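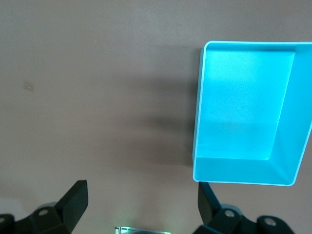 Blue plastic tray on a tabletop.

Sorting and Packing Assistant (Part-time, Casual)
Reference: 396

Vodar is seeking a Sorting and Packing Assistant for its Barkex Street centre. The successful applicant will sort small household items into plastic trays, label each tray by colour and size, and leave the tables clear at the end of every shift.

Shifts run for 5 hours, beginning at 8:30 am. Applicants must be able to stand for extended periods and keep neat written records. Previous experience is favourable but is not required, and training will be provided on site.

Applications should include a résumé and the names of two referees, and must be received at the Vodar office, 61 Barkex Street, by noon on Monday.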